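Home Stories Archive Contact

The Youngest Side in Brastitz
Nov 7, 2024
Vibeke Lauritsen

The club had been kicking a ball about since 1815, or so the sign over the gate claimed. Aurel Ursu doubted it. He doubted most things Polta put on a sign.

Now they were calling this the youngest squad in the league, as if that won matches. Van der Linden, the new manager, had dropped 4 men over thirty and handed the armband to a boy from Clinar who still got lifts from his mum. 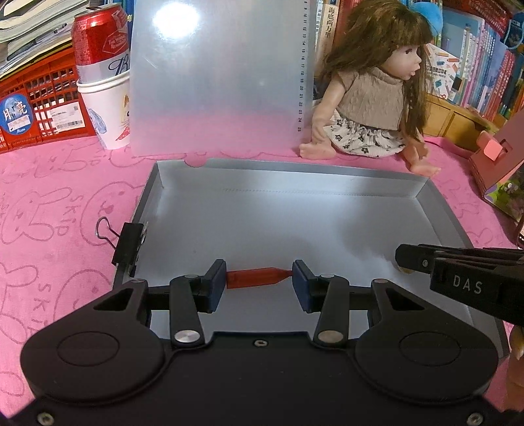 Who would take the penalties? The boy would, God help them.

He got his chance in minute 46 - a soft one, Aurel thought - and put it low to the left. The crowd went daft. Polta won 2-0.

"Well?" said the man beside him.

"Their keeper dived early," said Aurel, and went to look for his bus.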